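Plultstead Floors & Finishes – Members' Newsletter
Reading time: 3 minutes

From the showroom: rugs, runners and a word about underlay

Hello again, and thank you to everyone who wrote in after the December letter. I had meant to reply to each of you by now and I have got as far as the Hs, so please bear with me if your name begins with anything later. A good many of you asked the same thing, which was whether the Cillata stair runner is coming back, and I'm very pleased to say that it is!

We have 692 metres of it on the way, in the oatmeal and the dark green, and it is the same wool mix as before with the same bound edge. The grey won't be among them, I'm afraid. The mill has changed its dye and the new grey came up rather blue when Hrvoje Grgić laid a length of it on the test stairs, so we sent it back and have asked them to try again. Hrvoje has been fitting stairs for longer than I have been selling the stuff to go on them, and if he doesn't like a grey then I don't like it either.

Most houses round Hallcombe need between six and eight metres for a straight flight, but do measure yours properly – up each riser, across each tread, and over the nosing, with a bit extra for the landing. If you have a turn in the stairs, draw it on a piece of paper and bring it in. We are quite used to drawings on the backs of envelopes and I rather look forward to them.

Now, underlay. I know it is the dull part of the bill, and I know it is tempting to leave the old one down, particularly if it looks all right when you lift a corner. But a tired underlay will wear a new carpet out from beneath, usually on the front edge of the treads first, and it is a shame to see that happen to a nice piece of wool. We keep a felt and a rubber, and for stairs I would go for the felt nearly every time. Members get up to 200 pounds off fitting when the runner and the underlay are ordered together, and we'll take the old one away for you as well.

The remnant rail has been tidied, and there are some lovely short ends on it that would do for a porch or a caravan. Come on a Wednesday if you can, when it's quieter and the kettle is generally on.

With warm wishes until next time, and do tell us how the stairs turn out.
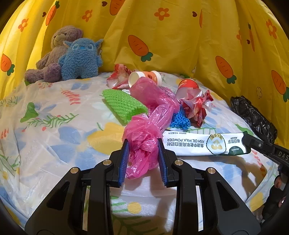 Recent items

- Cork or lino for a small kitchen?
- Getting candle wax out of a wool rug
- Door bars, and which one goes where
- A look round the Hallcombe showroom

You are receiving this newsletter as a member. To change how often we write, or to stop, use the link in your welcome email.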